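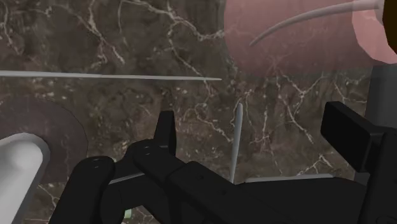
4.2 Recording a demonstration by remote control

The Veder handset drives the gripper in the simulator exactly as it drives the real one, including every twitch of your thumb. Start with the wrist view. On a busy surface such as the veined brown marble, black fingers are easy to find and thin gray rods are easy to lose, so take your time.

1. Load a task from the Stulum menu and wait for the green prompt.
2. Squeeze the trigger once. If the wrong finger moves, your handset is upside down.
3. Press Record, then move. The reverse order is popular and produces nothing.
4. Approach the target slowly, close the fingers, and hold still for one full breath.
5. Press Stop before reaching for your coffee.

Note: A task set needs 50 clean runs. Kuo-hua Yeh's first set took 424 tries, and he wrote this section.

Caution: Do not delete bad runs from the Durkex folder by hand. Mark them Rejected. The index holds 1,170 entries and takes missing files personally.

For hand guiding, see 4.3.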